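viltlow_bench
Budget closes in March. Quote covers 2 arms, plus 13 sets of soft fingertips. Is that enough pads for fruit bagging?

idar4
Depends on skin and cycle rate. We log pad wear per pick – mangoes are easier on pads than anything with a stem.
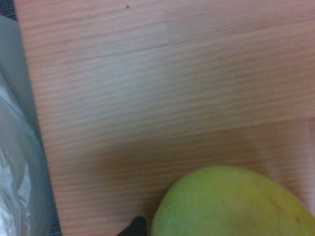 I would cut the pads to four sets and put the money into a spare wrist camera.

luse_ops
Disagree. Altirar quoted us around 30 days on pads. Keep the 13.

viltlow_bench
Is that lead time for one arm or both?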